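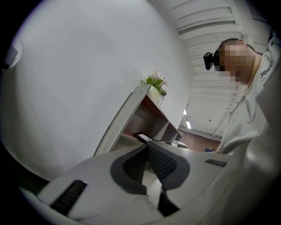
For three weeks now I am learning how to teach a robot with my own hands. I am not a programmer, I came to Nornari from the packing side, so everything about this work was new for me. The tool has no motor. I close the fingers myself, I do the job slowly, and later the robot arm must copy what I did. What surprised me the most is how much I look down. You can see it in the posture, leaning over the gripper with the head bent, and the two black mesh pads with their fine grid stay in the middle of everything. By the evening my neck is sore, and my favourite hoodie does not help.

Yesterday we made 50 demonstrations of folding a tea towel. Magdolna Mészáros, who trains the new people, threw away five of mine. She said I hesitated before the corner, and the robot will learn the hesitation also. I felt a little bit offended, then I watched them again and she was right.

My colour-coded notes say: breathe out, go to the corner, close, do not correct. If the grip is bad, start over from the beginning. Tomoyo does 20 in a row without stopping and hums the whole time. I asked her how, and she told me to stop thinking about the robot.

Tomorrow we begin with cups.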